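産業用ロボット相談室 > 双腕セル > 保守・調整 > グリッパ

当サイトでは利便性向上のためCookieを使用しています。閲覧を続けた場合、使用に同意したものとみなします。

双腕セルの左ハンド、指先交換後に把持位置がずれる

投稿者:tasumlow_line
2024年8月31日

卓上の双腕セルを保守しています。制御ソフトはNijs、ハンドは左右とも平行グリッパです。左の指を予備品に交換したところ、薄い板物をつかむときに指先が手前に入り、持ち上げる途中で傾くようになりました。厚みのあるワークでは問題が出ません。

実施済みの作業は次のとおりです。
・指の取付ねじの増し締め
・グリッパの原点復帰
・Nijs側のツール座標の再読込

症状は変わりません。ログには警告1314が残りますが、動作は止まりません。右腕は同じプログラムで正常です。ツール座標を取り直すべきか、指の取付を疑うべきか、切り分けの順序を教えてください。

投稿者:kijun_men
まず取付です。座標を先に触ると、機械的なずれを数値で隠すことになり、次の交換でまた合わなくなります。

電源を落として指を外し、座面の異物とバリを確認してください。予備品は座面に防錆剤が残っていることがあります。拭き取ってから位置決めピンを入れ、ピンが底に着いた状態でねじを仮締めし、対角に2回に分けて本締めします。増し締めだけでは、浮いたまま固定された指は直りません。

その後、指を全閉にして先端の合わせ目を横から見ます。隙間が片側だけ開いていれば取付の問題、均一に閉じていれば座標の問題と判断できます。

警告1314は、うちの設定では開閉ストロークの学習値と実測値の差で出ます。指を替えたら原点復帰とは別にストローク学習が必要です。版によって番号の割り当てが違うので、手元の一覧で確認してください。

投稿者:amitz_user
うちはAmitzのハンドですが、再起動したら直りました。

投稿者:wosusville_cell
取付に問題がなかった場合の、座標の取り直しを補足します。

指の長さが元と違えば、ツール座標のZだけでなく傾きも変わります。固定した尖点に対して姿勢を変えながら指先を合わせる方法で、姿勢の差を十分に取ってください。姿勢が似通うと計算は通りますが、誤差が大きく残ります。当方では27度を超える差を目安にしています。

確認用のワークは天板に直接置き、左右の腕が届く範囲で形の違うものを混ぜます。薄板、曲面のあるもの、角のあるものがあれば足ります。板物は腕に対して斜めに置いたほうが、指先のずれが傾きとして出やすくなります。
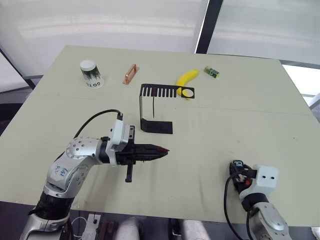
確認時は速度を落とし、左腕だけを動かします。長い指は天板に当てやすいので、下降端は一度高めに設定し、少しずつ下げてください。

ケーブルも見たほうがよいです。手首を回し切った姿勢で上側のたるみがなくなると、コネクタが引かれて手首に余計な力がかかります。指の交換時にケーブルを留め直していれば、固定位置を元に戻してから測定してください。

天板の面も基準としては信用しないほうが無難です。うちのものは場所によって高さが変わるので、Z方向の確認は毎回同じ位置で行っています。

投稿者:tasumlow_line
回答ありがとうございます。指を外したところ、座面の片側に防錆剤が固まっていました。清掃して組み直し、全閉時の隙間は均一になりました。ストローク学習後は警告も出ていません。座標は未変更で、薄板の傾きもなくなっています。ケーブルの固定位置は次の定期点検で記録に加えます。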